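Thu 30 May

Notes from the shop wing

Well, we made it to the end of another year of evening shop classes at the Tullow Road building, and I have sawdust in places I would not have thought sawdust could reach. Thank you to everyone who signed up, showed up, and kept showing up through February, when the heat in the metals room was out for two weeks and we all learned to file brass with gloves on.

I promised back in the winter issue that I'd write something longer about the hand-tool course, since so many of you wrote in to ask about it. So this is that, plus the summer schedule at the bottom, plus a plea about clamps.

When I took over the evening program, the intro course began on the table saw. That was how I was taught, and how the fellow before me taught it, and I never gave it much thought. You got your safety talk, you got your push stick, and by the end of the first night you had ripped a board. People loved it. They also tended to drift off by week five, and the ones who stayed could make a very straight cut and not much else. Ask them to fit a hinge and they'd look at you like you had asked for a kidney.

So last fall I flipped it. The first eight weeks had no power tools at all. We did marking out, sawing, planing, chisels, sharpening (so much sharpening), and then a small dovetailed box with a lid that had to close. I expected grumbling and I got some. One gentleman told me on night two that he had a perfectly good router at home and wanted to know when he could bring it in. By week six he was at the bench half an hour early every class, fussing over his plane iron. He still has the router. He says it's mostly in the closet.

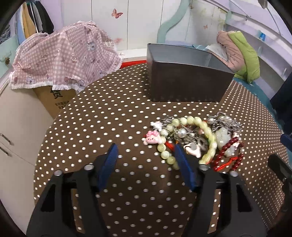
The sharpening is where I lost a few people, I'll admit. It's slow and it's messy and your fingertips go gray for days. I'd planned one evening for it and we needed three. Next time I'm going to spread it out, twenty minutes at the start of each class, so it becomes a habit like wiping your feet. I'm also going to stop handing out brand new chisels. We had a set of Wukeck ones that came to us in sealed packs, very pretty, and everybody was scared to touch the edges. The old mixed lot in the bottom drawer, the ones with the mushroomed handles and three different names painted on them, got used hard and ended up sharper by Christmas.

The boxes, if you missed the open evening, were wonderful. I mean it! Not one of them was square and I have seldom been so proud of a table full of work. My favorite had a lid that only went on one way around, and the maker had cut a little notch in the front so you'd know which. That's a real woodworker's fix. You see notches like that inside old dressers all the time.

A word about our high school students, who come in for the afternoon section. There were 21 of them this year, up from a handful when we restarted it, and I get asked a lot what they're going to do with it. Some are headed for the carpentry apprenticeship. A couple want to go into electrical work, and one is set on boatbuilding, which I know nothing about and have been reading up on at night so I can keep up with her questions. Plenty of them are going to college for something else entirely. I'm fine with all of it. I had a dentist in the evening class once who said the chisel work was the most useful thing she'd done for her hands in years, and I have thought about that at every checkup since.

What I'd like, though, is for more of the kids to see a working shop before they decide. In April we took the afternoon section over to Jilberg, the cabinet outfit out past the rail yard, and they let us stand around for a whole morning asking nosy questions. The foreman on duty showed them a drawer front that had been rejected and asked them to find out why. It took ages. (The grain ran the wrong way compared with its neighbors, and once you'd seen it you couldn't stop seeing it.) On the bus back they were looking at the grain on everything, including the clipboard. If you work somewhere that would put up with a visit like that, please get in touch. It doesn't have to be wood. Sheet metal, upholstery, tile, plumbing, I'll take whatever you've got.

Now, money. I know, I know. The spring appeal brought in $2,000, and I want to tell you where it went. The largest part paid to have the bandsaw serviced and the dust collection ducting redone on the north wall, where it had been held together with tape since before my time. What was left went to vises. We now have a proper bench vise at every station, and if you ever shared one with a neighbor who wanted to go first, you'll understand how happy this makes me. The last $300 is sitting in the lumber fund for the fall.

Speaking of lumber – the poplar we got from Skjelbred was very good and I'd buy it again tomorrow. Flat, dry, and friendly to a beginner's saw. The pine from the other place was not, and the less said about that the better. If you took some of it home for a shelf, give it a few weeks indoors before you cut anything, and check it again before you glue. 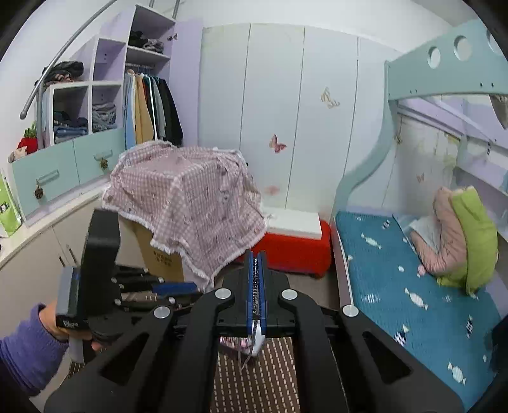 I also want to say something about repair night, which started as an accident. A student brought in a wobbly kitchen chair on a Tuesday and asked if she could borrow a mallet. Two others wandered over, we knocked the whole thing apart, cleaned off the old glue, and had it back in clamps by nine. The week after, there were three chairs and a piano bench. We've since made it official, once a month, and the tally in the logbook stands at 122 items as of last week. It's mostly chairs. There's a surprising number of cutting boards, a few picture frames, one rocking horse, and a stepladder that I refused to let anybody fix and sawed in half myself for safety's sake.

Repair teaches things I can't get across with new boards. You have to work out what somebody else was thinking, and then what the person who fixed it badly in between was thinking. There's nearly always one of those. We've pulled drywall screws out of chair legs, and one evening we found a joint packed solid with what I'm fairly sure was bathroom caulk. The students get very indignant about it, and then a month later they're more careful with their own glue-ups, so I let them be indignant.

If you'd like to bring something, the rules are the same as before. You have to be able to carry it in yourself, you have to stay while it's worked on, and you'll probably be handed a scraper. No electronics, please, we don't have anyone for that yet. If you are that person, come and find me!

About the clamps. We had a full rack in September. We do not have a full rack now. I'm not pointing fingers, I've found two of ours in my own garage and felt terrible about it. But please, have a look behind the paint cans and under the back seat of the truck. They have a stripe of green paint on the bar. Leave them in the crate by the side door any evening and I won't ask a thing.

Summer plans, such as they are:

The building closes for floor work for the first half of July, so no open bench then. The afternoon section starts up again when school does.

Repair night carries on at the usual time, except during the floor closure.

The hand-tool course will run again in the fall with the new sharpening setup. If you took it last year and want to come back and help at the benches, I'd be thrilled. You don't have to be an expert. The best helper I had this spring had been a student herself until Christmas and remembered exactly what was confusing about a marking gauge.

There's also been some talk of a Saturday morning class on basic house stuff, things like hanging a door, patching a wall, swapping a faucet washer, and knowing when to put the wrench down and call someone. I'd like to run it but I need to know that people would come. Drop me a note with what you'd want to learn first. So far the leading request is "how to find a stud," and I've heard all the jokes already, thanks.

And if you have an old hand plane rusting away in a basement, don't throw it out and don't try to clean it with anything from under the sink. Bring it by. I have a corner of the bench cleared and a whole summer of rainy evenings ahead of me.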